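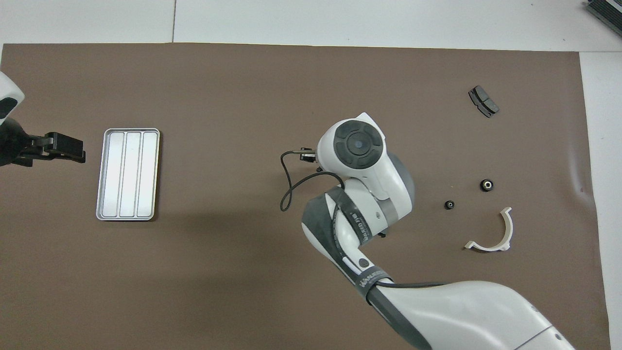
Two arms, one tray: how do you stop them fighting over the middle?
Handimville Makers Forum > Shared Workshop > Robots and Automation

bovby_bench
Hello everybody. I am building a sorting cell in the shared workshop, and I would like some advice before I spend more evenings on it. English is my second language, so please ask if something is not clear.

The job is simple to say. Small used car parts are lying on the brown paper: a brake pad, round black pieces with metal in the centre, a white plastic clip. The arms must pick them and put them in a metal tray with three long compartments. Left arm is closer to the tray, right arm is closer to the parts. I am calling the project Bovby.

My problem is the handover. When both arms want to go to the centre at the same moment, my program stops one of them and waits, and sometimes both are waiting. Yesterday I made 30 cycles and 4 of them finished in this way. I had to press the stop and drive the arms home by hand.

Second question is the cable at the gripper. I left a loop so that the wrist can turn, but I am worried that the loop will catch on something. How much slack is correct?

torque_and_toast
Nice build, mate. Your deadlock is the classic one: each arm reserves its own half first, then asks for the middle. Make the middle a single token. Whoever wants it asks for it before moving at all, and gives it back only when the gripper is outside the zone again. Don't let either arm hold anything else while it's waiting.

And that loop hangs too far out for my liking. I'd clip it to the middle link with a bit of hook and loop, then leave enough for a full turn of the wrist and no more.

pliline_fan
I don't agree about clipping it. I did that on mine and the cable went at the clip after 1,000 cycles or so of wrist rotation. The bend was always in the same spot. A big lazy loop lasts longer. Put it on the side away from the other arm and keep your speeds down.

torque_and_toast
Then your clip was too tight, or too close to the joint. A loop that size near a second gripper is asking for trouble.

pliline_fan
Maybe it was tight, fair enough. I'd still rather replace a cable than find out it was pulling on the connector the whole time.

bovby_bench
Thank you both. I did not think about reserving before the movement. At present the arm is already travelling when it asks, so this explains the waiting. I will try the token this evening.

About the cable, I think I can test both ways. I will fix it softly with a piece of rubber on one arm and leave the other arm free.

hyun_shed
Can I ask a rude question? Why two arms? One arm in the middle of the bench could reach the parts and the tray, and you would have no handover. I see this often in the workshop, people make the hard version first.

bovby_bench
It is not rude. You are right that one arm is enough for sorting. But later I want one arm to hold a part while the other one puts the clip on it, so I am learning the coordination now with an easy task.

hyun_shed
Okay, that is a good reason. I would still get the sorting reliable with one arm, then add the second. Otherwise you will not know which fault belongs to which.

torque_and_toast
Gotta side with hyun_shed there. Park the left one for a few nights.

solder_arvo
Is the paper fixed down? I had brown paper on my bench for the same reason (shiny top, camera hated it) and the gripper fingers kept dragging it. Every pick after that was off by a few millimetres and I blamed my calibration for ages. Masking tape on all the edges sorted it.

Also have a look at that metal tray. If you're using a camera to find the compartments, the reflections will drive you mad. I painted mine matt grey.

bovby_bench
The positions of the tray are taught by hand, so the camera is used only for the parts. But I will check the paper, it has some wrinkles on the right side and I did not think this was important. The white clip is the part I miss most often. I believed it was the shape.

pliline_fan
Could be both. The clip's open on one side, so if you grab at the centre of the outline there's nothing there. Pick it on the flat flange.

bovby_bench
Small report, 11 at night. With the token I ran 100 cycles and there was no waiting lock. The clip is picked on the flange now and it is better, but it still turns in the fingers when the arm accelerates. The paper has tape. I have not decided about the cable.

hyun_shed
Good result. What is on the fingers, bare plastic?

bovby_bench
Yes, nothing on them. I have some thin silicone sheet at home and will bring it tomorrow.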